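Bemholm bakery to reopen in February under new owners

The Wegener bakery on the market square in Bemholm will open its doors again in February. The shop has been closed since Eckhard Wegener retired last summer after 113 years of family business. Two former employees, Friederike Pfeiffer and Jonas Koller, have taken over the lease and will keep the old name.

"People stopped me on the street and asked when they can buy the rye bread again," Pfeiffer told our newspaper. She learned the trade under Mr. Wegener and worked later in a larger bakery in Arnlow. The recipe for the rye bread stays the same, she said, and also the sourdough is the old one. Mr. Wegener kept it alive at home during the months of closing.

The new owners will start with a small choice: five kinds of bread, rolls, and on the weekend a plum cake. The shop will open at 6 in the morning, one hour later than before. Koller explained that they are only two bakers at the moment and are looking for a third person for the night work.

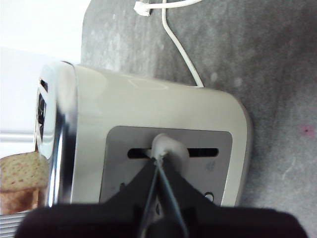
A breakfast corner with four tables is also planned. Guests can order toast, eggs and coffee there until 11 in the morning. The town has already given its permission for the corner, but for tables outside on the square a second application is necessary. Bastian Kramer from the town office expects a decision before the spring.

The renovation of the rooms was more expensive than the owners had hoped, above all because of the old water pipes. A group of neighbors led by Kai Frerichs collected money by selling bread vouchers in advance. In total 300 vouchers were sold, many of them to people from the nearby village of Koveritz, which has no bakery of its own anymore. The vouchers can be used from the first day and are valid for one year.

Mr. Wegener will help in the first weeks with the oven.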